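Search tips Go
Last updated Tuesday, April 25, 2023

Table-clearing arm – when it faults mid-job

Ours is the Hurka arm with the Plilmont gripper. Stopped dead last month halfway thru a clear-up, error 72, fingers wide open. Things that helped:

- Stop button first. Then hands in. Never the other way round.
- Clear a path before restarting. Tipped cups are the worst, they roll.
- Bottles lying over a tray rim – move by hand.
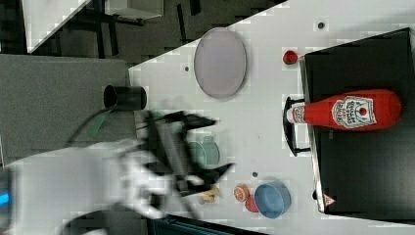
Gripper over the green cup, ketchup bottle on the tray.

- Check the cable isn't snagging where it loops over the arm. Ours was, twice.
- Restart at speed 8, no higher. Ours had crept up to full after the March update and was knocking small stuff flying.
- Little round things: give them clear space all round so teh fingers have room to close. 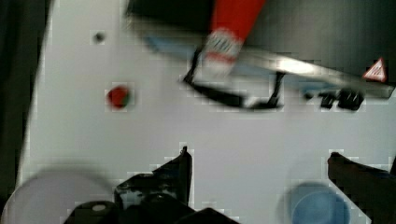

If it faults again

Power off, wait, power on. Still 72? Ring Fuchs, have the serial ready. Don't open the wrist yourself – pinched finger, my own fault.

Comments (3)

same error here, it was the cable. cheers

Cenmont quoted me 1,173 for a new gripper!! cleaned the old one insted, fine now

What colour is the light meant to be after a restart?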